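## 3. Picking the words, and what learners did with them

I should say up front that I came to this study as a teacher first, and I'm still a bit surprised at how much the word list ended up mattering.
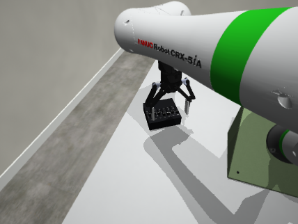

**Figure 1.** Robot arm link with a black gripper, computer-rendered.

We wanted reading passages in Polish that adults would stick with on a phone, a few minutes at a time, and the usual beginner topics (ordering coffee, finding the train station) bored our Hurkville group almost at once. So Waldemar Lis and I let the learners pick, and plenty of them worked in or near factories and wanted shop talk. That's how *ramię* (arm) and *chwytak* (gripper) got into week one, right next to the colors. A white arm with a bright green band around it gives you *biały*, *zielony* and *czarny* in a single short passage once you add the black gripper, and you get to practice adjective endings without anybody opening a grammar table. *Ramię* is neuter and *chwytak* is masculine, so the endings have to change as you go. I loved that, and I'll admit I got carried away and wrote far too many passages about arms.

The full list came to 243 words. We split them over 40 short passages in Boros, the reading app we used at both sites, and every passage had audio you could slow down and a tap-to-translate option. Hubert Krajewska recorded all the audio himself, in one voice and at one pace, and we kept his little hesitations in. I think that was the right call – learners told us he sounded like a man talking and they copied his rhythm, hesitations included.

### 3.1 Tapping

I'd expected people to tap less as the weeks went by. In Hurkville they mostly did. In Wollport they kept tapping words they clearly knew, and when I asked why, the answer was that they liked checking. One woman told me she tapped *zielony* every single time, "just to say hi to it." So I stopped treating a tap as a sign of not knowing a word, and you should read the tap counts in the next section with that in mind.

The study ran for 7 weeks, and 5 learners left before the end. Two of them changed shifts, one moved away, and the other two never wrote back, so I can't tell you anything about their reasons. We kept their early taps in the data and left them out of the final reading check.

### 3.2 The Branar cards

Halfway through we added paper cards from the Branar set for anyone who asked. Waldemar was against it (he worried we'd never be able to separate the card effect from the app effect, and he was right about that). I still wouldn't take them back. People carried them in their lunch bags and quizzed each other on breaks, and several learners who'd been silent in class started reading the passages out loud. We didn't log who used the cards or how often, so they don't appear in any of the comparisons in Section 4.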